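Guides > Hot Drinks > Getting Started

Setting Up Your Honov Urn, Section 2: From the Box to the First Brew

I wrote this section for anyone who has just bought or borrowed a Honov and wants tea out of it today.

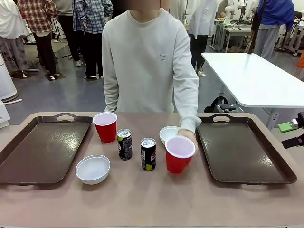 One reader's comment on the old version was that it went straight from unpacking to pouring and never said a word about rinsing, so the first lot tasted of factory. Fair enough! Rinsing now gets its own set of steps, and I've moved it up before anything to do with tea bags. If you've already been through the old guide and your tea was fine, you can skip down to filling.

Section 1 covered what's in the box and which bits you can lose without crying about it. I'll assume you've got the urn body, the lid, the tap (it comes separately, in a little bag), two washers, the drip tray and the plug lead. The instructions on paper are tiny and printed in grey, which is really why I started writing these in the first place.

2.1 Choosing a spot

1. Pick a table that doesn't wobble. Lean on it with both hands, and if it moves at all, find another one. A full urn is heavy and the weight sits higher than you'd think.

2. Put it near a wall socket so the lead reaches without stretching. I never run an urn off an extension reel, and the Honov leaflet tells you not to either.

3. Turn the urn so the tap faces the people serving, with the body set back and only the spout reaching over the edge of the table. You want to be able to get a mug under it without tilting.

4. Run the lead down the back of the table. If people will be walking behind you, tape it to the floor.

CAUTION: Keep the urn out of reach of small children, and that includes the lead. A dangling lead is the one thing in this whole guide that properly frightens me.

Note: At Trivley, where I do most of my tea making, the only good socket is behind the piano, so we set up at the wrong end of the room and everyone queues past the coats. It works. A safe spot is worth more than a pretty one.

2.2 Fitting the tap

The tap is where nearly all the trouble comes from, so take your time over it (and do it in good light, because the washers are black and so is the inside of the bag they come in).

1. Make sure the urn is unplugged and empty.

2. Slide one washer on to the threaded end of the tap.

3. Push the threaded end through the hole at the bottom of the urn, from the outside.

4. Reach inside and put the second washer over the thread.

5. Screw the nut on by hand until it stops. Then give it a quarter turn more, holding the tap upright with your other hand.

6. Look at the tap from the front. If it's leaning, loosen the nut, straighten it and tighten again.

CAUTION: Don't use pliers on the nut. I did, on my first one, and split the washer clean through. The replacement is part 856 and you have to buy them as a pair.

If you've got an older Honov the washers may be white and a bit thicker. They go on in just the same order. Please don't mix one of each, it will drip all afternoon and you'll blame yourself.

2.3 The cold test

1. Pour in cold water until it's well over the tap hole.

2. Put a dry tea towel under the tap and leave it for five minutes. Go and find the sugar.

3. Come back and feel the towel. Dry means you can carry on. Damp means the nut wants a touch more, so empty the urn, tighten it and test again.

4. Open the tap and let some water through into a jug. It should run in one smooth stream and stop when you let go of the lever.

Note: Some taps have a lever that stays open when you flip it up, and some only pour while you press. The Honov does both! Press down for one mug, flip up for filling a teapot. Do tell your helpers which is which before it's full of boiling water.

2.4 Rinsing and the first boil

So, the bit I left out last time.

1. Wipe round the inside with warm water and a drop of washing-up liquid, using a soft cloth. No scourers.

2. Rinse until the bubbles have gone, and run some of the rinsing water out through the tap as well.

3. Fill to the halfway line with fresh water, put the lid on and turn it till it clicks.

4. Plug in, switch on at the wall, then turn the dial to the top setting. The red light comes on.

5. Let it boil. When the light goes green, switch everything off at the wall and let the urn cool right down, with the lid on.

6. Drain it through the tap and throw that water away. It's no good for tea, though I've used it on the patio weeds.

7. Smell the inside. If there's still a whiff of plastic or machine oil, do steps 3 to 6 again. Mine needed two goes and a friend's was fine after one.

CAUTION: Never move the urn with hot water in it. Not even a few inches along the table to make room for the biscuits. Move the biscuits.

2.5 Filling it for real

The Honov holds 11 litres at the top line. You can work out your own numbers from the size of your mugs. Ours are 300 ml when they're full to the brim, but you leave room for milk and nobody wants to carry a brimming mug across a floor, so it goes further than the sum suggests.

1. Use a jug for filling. Lifting the urn up to the kitchen tap and back again is how backs get hurt.

2. Use cold, fresh water. Water that's been boiled and left overnight makes flat tea, and I'll stand by that even though I've been told it's all in my head.

3. Stop at the top line. Over the line, it spits from under the lid when it boils.

4. Check it's never below the bottom line when it's switched on. The element cuts out if it runs dry and then you have to wait for it to cool before it'll wake up again.

5. Switch on good and early. A full urn takes a lot longer than a kettle, and the first time you use it I'd boil it with nobody waiting, just so you know how long yours takes.

Note: Topping up halfway through is fine, but it goes off the boil and people will notice. I top up in one go during the raffle or the speeches or whatever it is, when the queue has died down, and I keep a kettle going on the side to cover the gap.

2.6 Making the tea

I make tea in big pots and fill the pots from the urn. Don't put tea bags in the urn itself! I know people do. It stains the inside, it clogs the tap, and then your coffee drinkers get tea-flavoured coffee for evermore.

1. Warm the pot with a splash from the urn and tip it out.

2. Put your bags in. I go a bit stronger for an afternoon crowd, you'll learn what yours like.

3. Put the pot on the drip tray, flip the lever up and stay there while it fills. Keep your other hand behind your back if you're the sort who reaches for things.

4. Lever down, lid on the pot, and let it stand.

5. Turn the dial down to the keep-warm mark once the first rush has been served. If you leave it on full it steams up the windows and uses water you'll want later.

For coffee I just use instant and a mug straight under the tap. We had a go with the Poulain filter jug, a lovely thing to look at, but it's slow and it dribbles down the side when you pour quickly. Fine for a table of friends. Not fine for a queue.

Cold drinks go at the far end of the table from the urn, always. It keeps the squash people out of the way of the hot water people, and children are mostly squash people.

2.7 Switching off and packing up

1. Turn the dial to off, switch off at the wall and take the plug out.

2. Leave the lid on and let it cool. Do the washing-up first, put the chairs away, have your own tea at last.

3. When the sides are cool to the touch, drain it through the tap into a bucket.

4. Tip the last drop out through the top, then dry the inside with a clean towel.

5. Store it with the lid off or resting at an angle. A closed, damp urn smells like a pond by the next time you need it.

CAUTION: Don't put the urn body in a sink full of water. The electrics are in the base. Wipe the outside with a damp cloth and leave it at that.

2.8 Chalk

If you've got hard water you'll see a white crust on the bottom before long. I use Flusitz descaling powder, one sachet in a half-full urn, warmed up but not boiled, left till it stops fizzing. Then drain it and rinse it more times than you think you need to. Don't forget to run clean water through the tap too, or the first cup out tastes of lemons (I did that to my own mother-in-law one December and she drank the whole thing).

Ours gets done after every few outings. Soft water people can leave it much longer, lucky things.

Section 3 has the list of what to check when the green light won't come on, and where to get a spare lid.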